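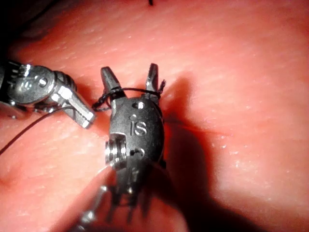 3.2 Recruitment and Follow-Up

Records were obtained for 633 trainees who completed the basic wound closure course at the Konberg and Sangkhawat teaching sites. Trainees who had taken an earlier course, or who left their program before January, were excluded from the retention analysis. All remaining trainees were invited to a follow-up session, and those who did not reply received one reminder by letter.

The follow-up session lasted around 10 minutes and was held without warm-up practice. Each trainee was asked to explain when a wound should be left open, to choose a suitable suture size for a stated body site, and to describe the aftercare advice given to a patient at discharge. Written answers were scored on a scale of zero to five using the Skekby checklist (Tanabe, unpublished). The course itself had been taught with black thread on synthetic skin, and no change was made to the teaching materials during the study period. 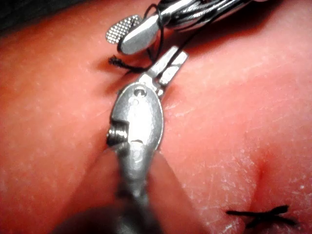

Two raters scored every answer sheet separately and had no access to the original course grades. Where their scores differed by more than one point, the sheet was passed to Tatsuya Tanabe for a final decision. Scores were entered in the Brinex database, which was closed to further changes on 2nd July. Missing answers were scored as zero. Trainees who attended but left the session early were kept in the analysis, and their completed answers were scored in the usual way.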